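Standelthorpe linen library opens for bookings

Households and clubs in Standelthorpe can now borrow table linen for parties and street events from a new lending library on Sosa Lane.

The library holds 329 cloths and napkins, most of them given by the former Stomevska hotel when it closed in April. Loans last six days and cost £2 an item, with washing included.

Gunnel Aasen, who runs the service, said the plain colours had been booked first. "People want white for christenings and something bright for everything else," she said. "Orange has been very popular for the summer fair."

Borrowers are asked to shake out crumbs and return cloths unironed. Wax and red wine should be reported when the linen comes back, and left untreated.
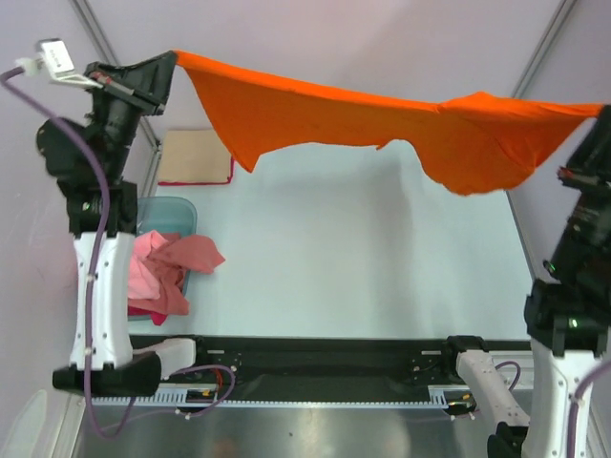

Large cloths are folded in half lengthways, then in thirds, so they fit the shelves. Baptiste Moulin will show borrowers how to fold and store linen at the library on Tuesday at 6pm. Places are free and can be booked at the desk.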